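Print this page E-mail this page

# Drillstead Tidying Set — README

Last edited 4 January 2023

Pictures and notes on clearing up small household stuff: counters, drawers, the low shelf, the bits that end up on the floor. 1,653 pictures in this version. Sorted into 11 folders, one per kind of surface or container. Read this before you unzip, it saves mail.

## What's in it

- kitchen things — cups, lids, spoons, sponges
- desk things — tape, pens, clips
- toys, mostly small and bright
- boxes, trays and bins they get put away in
- plain surfaces with little or nothing on them

Every folder has a notes.txt. One line per picture, short. If a thing can't be named from the picture the line says "unclear" plus a color if there is one. Please keep it that way if you send fixes. No guessing from the picture before or after it.

## Surfaces folder

800 pictures, the biggest folder by a lot. Gray, white, beige, some wood. Sharp ones and soft ones are mixed together, not split out. Soft ones get the tag "soft" and whatever else can be said. Lighting is uneven in plenty of them so don't use this folder to match paint or anything like that. 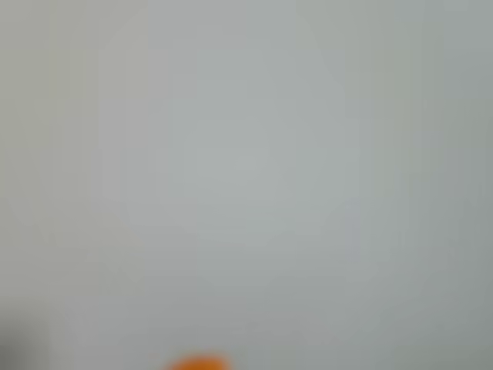
Surfaces folder. Pale gray, tags: soft, orange, unclear.

The orange tag goes on anything with orange in it, even a small rounded bit at the bottom like this one. Same rule for red, blue, green and so on. Gray doesn't get a color tag in this folder, there would be no point.

## Known problems

- "tray" and "box" got mixed up in the Wolano folder. Half fixed.
- 50 lines in the desk folder still have the old tags (thing_1, thing_2). Will redo in April.
- Toys folder has a few doubles. Leave them for now, the Alline list points to both copies.
- spelling in notes.txt is not checked, sorry. "drawr" is a drawer. Search for both.

## Using it

Free for teaching and research. Keep this file with the pictures. If you cut the set down, say which folders you kept, and dont rename things inside them — the notes go by file name and break right away.

Cite as: Ásgeirsdóttir, Drillstead Tidying Set, second version.

Fixes: send the folder name, the line number and the new line. Plain text, no spreadsheets please. Several small mails are fine.

Print this page E-mail this page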